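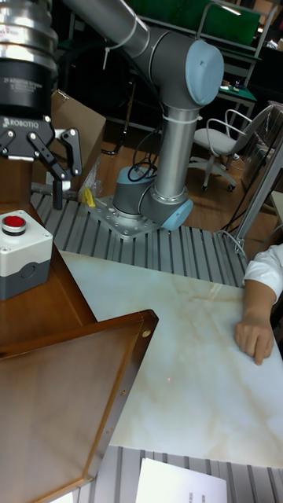
The Skilodell bench is an automated assembly station at Irkel, a maker of small wooden goods. It was introduced in December to take over lifting and placing, two jobs the staff had complained of for years and began to defend at once.

Work at the station

One operator shares the bench with a robot arm. The red stop button has no rank requirement - trainees may press it, and do. Of the 24 assemblers, 14 were retrained as operators, a title that came with a course, a badge and the same pay. Rocío Alarcón, the first to qualify, has described the job as "waiting, with responsibility."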